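Sorting blocks between two metal bins

09/09/2024 | By Ottar Amundsen

Filed under: Workshop Guides, Storage

Place both bins on a firm tabletop, one behind the other. Wipe the floor of each with a dry cloth. Spread the blocks in the front bin so that none is stacked. Move one colour to the rear bin before starting on the other, and lift each block by its long sides.

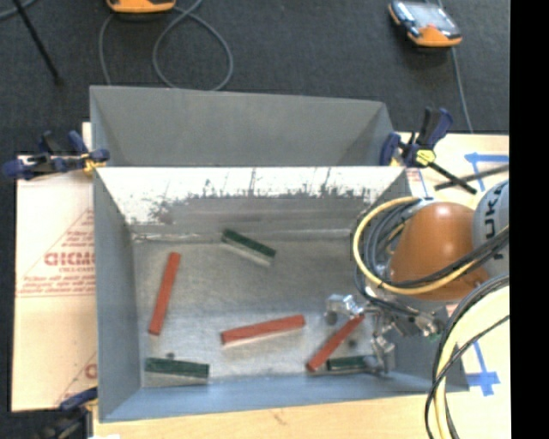
Red and green blocks in the front bin.

Return stray blocks before closing the store.

We use cookies to improve this site. Accept | Settings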